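작업 일지, 염색 쪽
토요일

비가 올 듯 말 듯 하더니 점심 지나서야 조금 내렸다. 창문을 반만 열어 두고 했다. 오배자 달이는 날은 냄새가 옷에 배어서 집에 가면 꼭 한 소리를 듣는데, 그래도 나는 이 냄새가 싫지 않다. 젖은 나무 같기도 하고 오래된 약장 서랍 같기도 하고. 지난번 일지에 너무 짧게 적어 놓는 바람에 정작 다시 하려니 물을 얼마나 잡았는지 알 수가 없어서 고생을 했다. 그래서 이번에는 좀 길더라도 다 적어 두기로 한다. 읽는 분들께는 미안하지만 나중의 내가 제일 고마워할 것 같다.

오늘 할 일은 플리카노(Flikano) 견본의 검정. 지난달부터 붙잡고 있는 그 검정이다. 철과 타닌으로 내는 검정은 첫날에는 정말 근사하다. 깊고 조금 푸르고, 물에서 건져 올릴 때는 이제 됐구나 싶다. 그런데 말려서 며칠 두면 갈색이 슬슬 올라온다. 드럭브리지(Drirkbridge) 쪽에 보낸 첫 견본도 그랬다. 거기서 온 답이 아주 점잖았는데, 색이 '따뜻하다'고 했다. 검정을 주문한 사람한테서 따뜻하다는 말을 들으면 그건 칭찬이 아니다. 며칠을 두고 생각났다.

바탕천은 이번에도 페차랏(Petchrat) 능직면이다. 실이 고르고 풀기가 적어서 일이 편한데, 대신 두께가 있어서 속까지 물이 드는 데 시간이 걸린다. 첫 견본 때 나는 이걸 얕봤다. 단면을 잘라 보니 겉만 검고 가운데 실이 희끗희끗했다. 사진 찍어서 쁘라섯(Prasert Chuensuk) 씨한테 보냈더니 답이 한 줄로 왔다. "정련을 다시 보세요." 나는 철 농도를 의심하고 있었는데 정련이라니, 처음에는 좀 서운하기까지 했다. 하룻밤 지나고 나서 다시 보니 맞는 말 같아서 결국 정련부터 새로 했다.

정련

천을 미지근한 물에 충분히 적신 다음 소다회 푼 물에 넣고 약하게 끓였다. 팔팔 끓이지 않았다. 거품이 가장자리에 조금씩 올라오는 정도로만. 뚜껑은 비스듬히. 처음 나온 물이 생각보다 훨씬 누랬다. 홍차 우린 물 같았다고 적어 두자. 새 천이고 하얘 보이니까 깨끗하려니 하는데, 면에 붙은 왁스며 뭐며 이렇게 나온다. 버리고 새 물로 한 번 더 했고 두 번째 물은 거의 맑았다. 지난번에는 첫 번째에서 그만두었다. 그 누런 물이 다 천 안에 남아 있었던 셈이니 철이 속으로 못 들어간 것도 이해가 간다.

헹굼은 흐르는 물에서 손으로 만져 미끈거림이 없어질 때까지. 시험 삼아 물방울을 떨어뜨려 봤는데 떨어지자마자 쑥 스며들었다. 정련 안 한 자투리에도 똑같이 떨어뜨려 봤더니 방울이 동그랗게 앉아서 한참을 버텼다. 이 시험은 앞으로 매번 할 것. 돈도 안 들고 눈에 확 보인다.

타닌

오배자 298 g. 센게이트(Cengate)에서 온 자루에서 덜었고, 굵은 것은 망치로 깨서 넣었다. 절구에 빻으면 가루가 천에 붙어 나중에 까만 점이 생긴다. 예전에 그걸로 한 필을 통째로 망친 적이 있어서 나는 절구를 믿지 않는다. 깬 조각을 면주머니에 담아 묶고, 찬물에서부터 올렸다. 끓기 시작하면 불을 줄이고 뭉근하게. 물빛은 연한 갈색에서 시작해서 약간 초록 도는 갈색으로 갔다. 맛을 보는 버릇은 이제 고쳤다. (예전 선생님은 혀끝에 대 보고 떫은 정도로 농도를 맞추셨는데, 나는 따라 하다가 저녁 내내 입이 말라서 밥을 못 먹었다. 그리고 작업장에서는 하지 말라는 것이 원칙이기도 하다.)

자루 이야기를 하나 적어 두면, 이번 오배자는 지난번보다 속이 덜 비었고 벌레 구멍도 적었다. 센게이트에 전화해서 물어보니 들어온 철이 다르다고 한다. 무슨 철인지는 담당자도 잘 모르는 눈치였다. 아무튼 같은 무게라도 타닌이 더 나올 수 있으니, 이번에 색이 잘 나왔다고 해서 전부 정련 덕이라고 말하면 안 된다. 조건이 두 개가 한꺼번에 바뀌었다. 알면서도 그랬다. 지난번 자루가 다 떨어졌으니 어쩔 수가 없었다.

천은 불을 끄고 넣었다. 끓는 데 넣으면 빨리 먹기는 하는데 접힌 자리에 얼룩이 진다. 따뜻한 물에 넣어 두고 오며 가며 뒤집었다. 이게 은근히 귀찮아서 다른 일을 하다 보면 꼭 잊는다. 오늘은 주전자 옆에 타이머를 두고 17분마다 울리게 했다. 왜 하필 17분이냐고 물으면 할 말이 없고, 버튼을 잘못 눌렀는데 그대로 써 보니 딱 좋았다. 커피 한 잔 내리고 설거지하고 돌아오면 울린다.

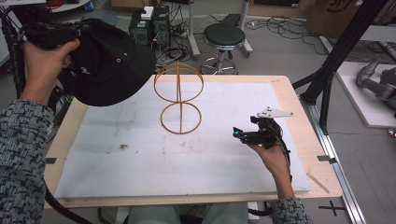 작업대, 흰 폼보드 위. 검은 야구모자를 챙으로 잡아 거꾸로 든 모습.

검정이라는 색 이름이 참 넓다는 생각을 요즘 자주 한다. 가게에서 파는 검은 물건들을 나란히 놓으면 어떤 것은 붉고 어떤 것은 푸르고 어떤 것은 그냥 진한 회색이다. 따로 볼 때는 다 검정인데 옆에 무엇이 오느냐에 따라 그렇게 달라진다. 드럭브리지 사람들도 아마 우리 견본을 다른 검정 옆에 놓고 봤을 것이다. 나는 흰 종이 위에만 놓고 봤다. 흰 것 옆에서는 웬만하면 다 검다. 다음부터는 색을 볼 때 기준이 될 검은 천을 하나 정해 두고, 그 옆에 놓고 보아야겠다. 기준 천은 서랍에 넣어 빛을 안 보게 하고.

철

철장은 담가 둔 항아리 것을 쓸까 황산철을 쓸까 아침까지도 망설였다. 항아리 쪽은 식초에 녹슨 못을 담근 것인데 냄새도 정답고 색도 부드럽지만 농도를 알 수가 없다. 플리카노는 같은 색을 몇 번이고 다시 내야 하는 일이라 결국 황산철로 갔다. 저울로 재고 따뜻한 물에 녹여서 윗물만 썼다. 바닥에 가라앉은 녹빛 찌꺼기는 따라 넣지 않는다. 항아리는 다음에 스카프 할 때 쓰려고 뚜껑을 다시 덮어 두었다. 뚜껑에 누가 '식초'라고만 써 놓았던데, 이건 위험하니 '철장, 먹지 말 것'으로 고쳐 붙였다.

첫 철욕은 아주 엷게 했다. 여기가 지난번과 제일 다르다. 전에는 빨리 검게 보고 싶은 마음에 처음부터 진하게 넣었는데, 그러면 천 겉에서 철과 타닌이 엉겨 버리고 속은 못 들어간다. 게다가 철이 많이 남은 면은 나중에 삭는다. 박물관에 있는 오래된 옷들이 검은 무늬 자리만 뻥뻥 뚫려 있는 걸 보면 무섭다. 엷은 데서 시작해서 타닌으로 돌아가고, 헹구고, 다시 철로 가고. 이렇게 타닌과 철을 번갈아 다섯 번. 한 번씩 할 때마다 중간에 공기를 쐬어 주었다.

회차별로 본 것을 생각나는 대로 적는다.

첫 번째, 연한 쥐색. 좀 실망스럽다. 살짝 보랏빛이 돈다.
두 번째, 비 오는 날 기와 같은 색. 나는 사실 이 색이 제일 예뻤다. 자투리를 조금 끊어서 따로 두었다. 언젠가 이불보를 이 색으로 해 보고 싶다.
세 번째, 뚜렷하게 진해졌는데 솔기 쪽이 덜 먹었다. 솔기를 벌려서 주물러 주었다.
네 번째, 젖었을 때는 검정. 꺼내서 공기를 쐬니 푸른 기가 남는다.
마지막, 젖었을 때나 물기가 빠졌을 때나 차이가 크지 않다. 여기서 멈췄다.

욕심내서 한 번 더 할까 하다가 참았다. 손으로 만졌을 때 조금 뻣뻣해지기 시작했다. 뻣뻣한 건 철이 많다는 신호로 알고 있다. 쁘라섯 씨는 이럴 때 손등으로 만져 보라고 한다. 손바닥은 굳은살 때문에 못 느낀다고. 해 보니 과연 손등이 낫다.

헹굼이 길었다. 맑은 물이 나오고도 두 번을 더 했다. 마지막 물에는 쌀뜨물을 조금 섞었는데 이건 그냥 할머니 방식이고 근거는 모르겠다. 비교하려고 조각 하나는 쌀뜨물 없이 맹물로만 끝냈다. 바늘로 귀퉁이에 흰 실을 한 땀 떠 놓은 것이 맹물 쪽이다. 잊지 말 것. 흰 실이 맹물.

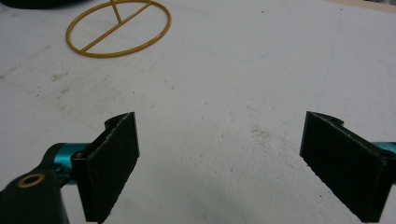 말리는 것은 그늘에서, 바람 드는 쪽에. 집게 자국이 남지 않게 막대에 걸쳤다. 겹치는 부분은 한 번 돌려 주어야 하는데 저녁에 누가 마지막으로 나가시는 분이 한 번만 돌려 주시면 정말 고맙겠다. 막대 끝에 종이를 붙여 두었다. 비 때문에 습하니 내일까지도 덜 마를 것이다. 급하다고 난로 옆에 두지 말 것, 지난겨울에 그렇게 했다가 한쪽만 붉어졌다. 누가 그랬는지는 안 적는다. 나다.

물값 이야기도 해야 한다. 계량기를 보고 빼 보니 정련과 헹굼까지 합쳐 오늘 쓴 물이 1578리터다. 적어 놓고 나서 한참 쳐다봤다. 자투리 몇 장과 견본천 하는 데 이만큼 쓴다는 것은 아무래도 많다. 헹굼물 가운데 뒤쪽 것은 거의 맑으니 다음 정련의 첫 물로 돌려 쓸 수 있지 않을까. 철기가 조금이라도 남았으면 정련할 때 흰 천에 얼룩이 질 것이 걱정이기는 하다. 흰 천에 말고, 어차피 검게 갈 천에만 쓰면 되려나. 통이 하나 더 있어야 하는데 놓을 자리가 마땅치 않다. 개수대 밑에 쌓아 둔 빈 자루들을 치우면 될 것 같기도 하다. 이 얘기는 다음 모임 때 꺼내 보겠다.

폐액은 늘 하던 대로 뚜껑 있는 통에 모았다. 타닌 물은 버리지 않고 병에 담아 냉장고 아래 칸에 넣었다. 겉보기가 보리차와 똑같으니 제발 드시지 마시기를. 겉에 크게 써 붙였다.

갈색이 도는 문제에 대해서 조금 더. 쁘라섯 씨와 통화를 꽤 길게 했다. 그분 생각에는 갈색은 남은 타닌이 빛과 공기를 만나 올라오는 것이고, 그러니 마지막을 타닌으로 끝내지 말고 철로 끝내거나, 아니면 바탕에 쪽을 먼저 깔라고 한다. 쪽 위에 올린 검정은 갈색이 올라와도 푸른 것이 눌러 주어서 눈에는 그냥 검다고. 말이 된다. 그런데 쪽을 깔면 품이 배로 들고 값도 올라가니 드럭브리지에서 좋다고 할지. 일단 오늘 것은 마지막을 엷은 철로 끝냈고, 쪽은 엷게 한 번만 깐 조각을 다음에 만들어서 나란히 보내 볼 생각이다. 보고 고르라고 하는 편이 말로 설득하는 것보다 낫다.

나는 타닌 종류도 의심스럽다. 오배자는 색이 거의 없는 타닌이니 갈색이 덜해야 맞는데, 지난번에는 양이 모자라서 밤 껍질을 섞었었다. 그걸 일지에 안 적었다! 오늘 선반 정리하다가 밤 껍질 봉지가 반쯤 빈 것을 보고 겨우 생각이 났다. 이쯤 되면 바뀐 조건이 세 개다. 정련, 오배자 자루, 밤 껍질. 전화에 대고 이 얘기를 하니 쁘라섯 씨가 한참 웃으셨다.

빛 시험은 월요일 기다릴 것 없이 마르는 대로 시작한다. 조각 반쪽을 두꺼운 종이로 가리고 남쪽 창에 붙이기. 가리는 종이는 지난번에 테이프가 떨어져서 어디까지 가렸는지 흐려졌으니 이번에는 실로 꿰매서 고정. 마찰은 흰 면을 손가락에 감고 마른 채로 한 번, 물 묻혀서 한 번. 젖은 마찰은 별로 기대하지 않는다. 철 검정은 언제나 조금은 묻어난다. 그래도 첫 견본보다는 나아야 체면이 선다.

사 둘 것: 소다회, 면주머니 (하나가 터져서 조각이 샜다), 고무장갑 중간 크기. 큰 것만 잔뜩 있다. 산도 시험지도 얼마 안 남았다.

손톱 밑이 까맣다. 레몬즙으로 문지르면 좀 빠지는데 레몬이 없어서 그냥 간다. 타닌 냄비는 물을 부어 두었고, 철 냄비와 절대 바꿔 쓰지 않도록 손잡이에 끈을 다시 묶었다. 빨간 끈이 철.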